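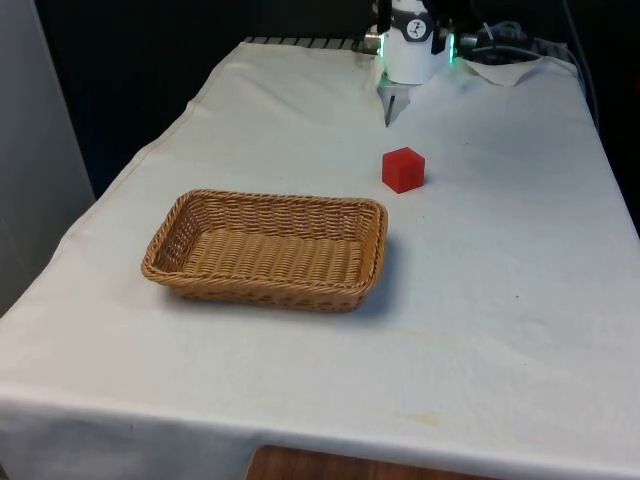

薬の「副作用」ってなに?
Uten こどもからだ教室 小学校中学年から
2023年6月3日

かぜをひいたときや、けがをしたとき、薬を使うことがあります。薬は、からだの調子をよくするためのものです。でも、薬を飲んだらねむくなった、おなかがゆるくなった、という経験のある人もいるでしょう。このように、薬を使う目的とはちがうはたらきが出て、からだにとって困ったことが起きるのを「副作用(ふくさよう)」といいます。
このページでは、副作用がどうして起きるのか、起きたときにどうすればよいのか、そして大人たちが副作用をどうやって調べているのかを説明します。

薬はからだの中をめぐる

口から飲んだ薬は、食道を通って胃に入ります。多くの薬は、そのあと小腸で吸収されて血液に入り、肝臓(かんぞう)を通って、からだのいろいろなところに運ばれます。
頭が痛いときに飲む薬も、頭だけに行くわけではありません。血液はからだじゅうを流れているので、おなかにも、手や足にも薬がとどきます。
運ばれた薬は、はたらいたあと、おもに肝臓で形を変えられ、腎臓(じんぞう)から、おしっこといっしょに外へ出ていきます。うんちといっしょに出ていく薬もあります。薬がからだから出ていくまでの時間は、薬の種類によってちがいます。数時間で多くがなくなるものもあれば、1週間、つまり168時間たってもまだ残っているものもあります。
1日に飲む回数が薬によってちがうのは、このためです。

どうして副作用が起きるの?

理由はいくつかあります。
一つめは、薬が目的の場所以外でもはたらくことです。たとえば、鼻水やくしゃみをおさえる薬の中には、「ヒスタミン」という物質のはたらきをじゃまするものがあります。ヒスタミンは鼻の中では鼻水やくしゃみを起こしますが、脳の中では目をさましておく役目をしています。薬が脳にもとどくと、その役目もじゃまされて、ねむくなります。最近は、脳にとどきにくいように作られた薬もあります。
細菌をやっつける「抗菌薬(こうきんやく)」でも、同じようなことが起きます。腸の中には、からだの役に立っている細菌がたくさんすんでいます。抗菌薬がこの細菌まで減らしてしまうと、おなかがゆるくなることがあります。
二つめは、アレルギーです。からだには、外から入ってきたものとたたかうしくみがあります。このしくみが薬を敵だとまちがえてしまうと、皮ふに赤いぶつぶつが出たり、かゆくなったりします。前に飲んだときは平気だった薬でも、アレルギーが起きることはあります。
三つめは、薬の量や組み合わせです。決められた量より多く飲むと、はたらきが強く出すぎます。また、別の薬といっしょに飲むと、片方の薬がからだから出ていきにくくなることがあります。食べ物や飲み物が関係することもあり、大人が飲む血圧の薬の中には、グレープフルーツジュースといっしょに飲んではいけないものがあります。

同じ薬でも、人によってちがう

きょうだいが同じ薬を飲んでも、一人だけねむくなることがあります。体重、年れい、肝臓や腎臓のはたらき、生まれつきの体質がちがうからです。
子どもの薬の量は、体重や年れいに合わせて決められています。大人用の薬を半分にすれば子ども用になる、とはかぎりません。子どもが飲んではいけない薬もあります。家族がもらった薬を、ほかの人が飲むのはやめましょう。症状が似ていても、病気がちがうことがあります。

気持ちに出る副作用もある

副作用というと、ぶつぶつや腹痛を思いうかべるかもしれません。けれども、脳も血液から薬を受け取っているので、気持ちや行動に変化が出ることもあります。
いつもよりいらいらする、そわそわしてじっとしていられない、夜ねむれない、こわい夢を見る、とても悲しくなる、といった変化です。
このような変化は、熱や発しんのように外から見えないので、まわりの人が気づくのに時間がかかります。飲んでいる本人が「自分の性格が悪くなった」と思いこんでしまうこともあります。病気そのもののせいで気分が変わることもあるので、薬のせいかどうかは、お医者さんに調べてもらわないとわかりません。
新しい薬を飲みはじめたときや、量が変わったときに「いつもの自分とちがう」と感じたら、家の人に話してください。うまく説明できなくてもかまいません。「なんだか変」と言えばじゅうぶんです。家の人に言いにくいときは、保健室の先生でもだいじょうぶです。

副作用かな、と思ったら

まず、近くの大人に知らせます。そのとき、次のことを伝えられると役に立ちます。
・どの薬を飲んだか
・いつ、どれだけ飲んだか
・いつから、どんなふうに調子が悪いか
・ほかに飲んだ薬や、食べたもの
大人は、薬をもらった病院や薬局に電話をして相談します。
自分だけで考えて、続けている薬を急にやめるのはよくありません。急にやめると、もとの病気が悪くなったり、別の症状が出たりする薬があるためです。次に飲む時間がせまっているときも、飲む前に大人に聞きましょう。

ただし、急がなければならないときがあります。息が苦しい、ぜいぜいする、くちびるやまぶたが急にはれてきた、顔色がとても悪い、よびかけても返事がない。このようなときは、すぐに119番に電話をして救急車をよびます。大人がいなければ、子どもがかけてもかまいません。「救急です」と言って、住所と、だれがどうなっているかを話します。住所がわからなければ、近くに見える大きな建物や交差点の名前を伝えます。電話の相手が順番に聞いてくれるので、聞かれたことに答えましょう。
救急隊の人が来たら、飲んだ薬の箱や袋をわたします。

新しい薬は、どうやって調べる?

薬は、売られる前に長い時間をかけて調べられます。はじめは試験管の中の細胞や動物で調べ、そのあと、協力してくれる人に使ってもらいます。人に使って調べることを「治験(ちけん)」といいます。
治験では、薬が効くかどうかと、どんな副作用がどれくらい出るかを記録します。国はその結果を見て、病院で使ってよいかどうかを決めます。
それでも、治験だけでは全部の副作用はわかりません。めったに起きない副作用は、たくさんの人が使ってはじめて見つかることがあるからです。
数で考えてみましょう。「ユステル」という名前の薬があるとします。この薬を20人に飲んでもらったら、だれにも発しんは出ませんでした。では、発しんは出ない薬だと言えるでしょうか。もし1000人に1人だけ発しんが出る薬なら、20人を調べても、見つからないことのほうがずっと多いのです。
それに、治験に参加する人は、年れいや病気の条件が決められています。お年寄りや子ども、ほかの病気もある人が使ったときのことは、あとからわかる場合があります。

売られたあとも調べている

薬が使われるようになってからも、お医者さんや薬剤師さん、薬の会社は、気になる症状があれば国に報告します。患者さんや家族が報告するしくみもあります。
一つの報告だけでは、その症状が薬のせいなのか、たまたま同じころに起きたのかは、はっきりしないことが多いです。薬を飲んだ次の日に頭が痛くなっても、原因はねぶそくかもしれません。そこで、たくさんの報告を集めて比べます。薬を飲んだ人と飲まなかった人で、同じ症状の出る割合がちがうかどうかも調べます。
薬のせいらしいとわかったら、薬の説明書に新しい注意が書き加えられます。飲んでよい人の条件が変わることもあります。危険が大きければ、使うのをやめることもあります。

説明書とお薬手帳

薬局で買った薬の箱には、折りたたまれた説明書が入っています。字が小さいので、家の人といっしょに開いてみましょう。「してはいけないこと」「相談すること」「用法・用量」などの見出しがあります。飲んだあとに車の運転をしてはいけないと書いてある薬は、ねむくなるなどのおそれがある薬です。
説明書は、飲み終わるまで捨てずにとっておきます。
病院で出された薬は「お薬手帳」に記録します。薬の名前、量、もらった日が書いてあるので、別の病院に行ったときに見せると、組み合わせの悪い薬が重ならないように確かめてもらえます。アレルギーが出たことのある薬や食べ物も書いておきましょう。旅行のときも持っていくと安心です。

ことばのまとめ

副作用:薬を使ったとき、目的とは別に起きる、からだに困ったはたらき。
用法・用量:薬の飲み方と、飲む量。
治験:新しい薬を国にみとめてもらうために、人に協力してもらって調べること。
薬剤師:薬の専門家。薬を用意したり、飲み方を説明したりする。
お薬手帳:使った薬を記録しておく手帳。

次のページ:目薬はどうして冷蔵庫に入れるものと入れないものがあるの?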